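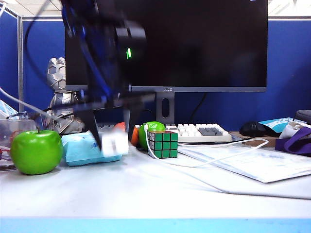
Perihan Kılıçarslan reckons we have been eating apples at the wrong time of year for most of our lives, and that the tart green ones in particular get picked, sold and judged well before they have had a chance to show off. Give them until June, she says, and then come back and tell her you don't like them.

I took her advice, and I'm sorry I waited so long! Kullcombe sits high enough to get proper frosts, and the old orchards on the Flitaswood side of the valley hold varieties I had never heard of, let alone bitten into. There are apples that taste of pears, apples with a hint of aniseed, and one hard, knobbly little thing that made my eyes water in the shed and then cooked down into the best sauce I've had all winter.

The orchard I kept going back to belongs to Krum Babić. He has 328 trees on a slope so steep that he walks it sideways, and he prunes every one of them himself. Thirty-two varieties grow up there, some grafted from trees that were already old when the road was sealed. His favourite is a late green keeper called Zarei, and he stores it in shallow crates lined with newspaper, stalks up, never touching.

"You smell them before you see them," he told me as he pulled the door open, and he was right. The whole shed was sweet and a bit winey. He cut one in half with his pocketknife and we stood there eating it at seven in the morning with our breath fogging.

Picked early, a Zarei is all acid and crunch. A couple of months in the cool takes the edge off, the skin goes slightly waxy and the flavour fills out until you get something close to honey at the back of it. It still holds its shape in a pie, too. Anoma Bhuiyan bakes hers with the peel on, a fistful of brown sugar and nothing else, and I have since done the same four nights running.

Last season 2,724 kilos came off the slope. Most went to the Saturday-style stalls along the main street, some to the cider makers, and the bruised ones to Ctibor Lukáč's pigs, who I'm told are very particular and leave the cookers until last.

If you want to try storing your own, pick fruit with the stalk still on, skip anything with a soft spot and keep them somewhere dark that stays at 2 degrees or a little above. An old fridge in the garage does nicely. Keep them well away from the potatoes. Check them every week or so, and eat the doubtful ones first (this is no hardship).

Grafting days start up again at the end of winter, and beginners are welcome. I've already cleared a spot by the back fence.

Contact us | Copyright Plesico Magazine | Back to top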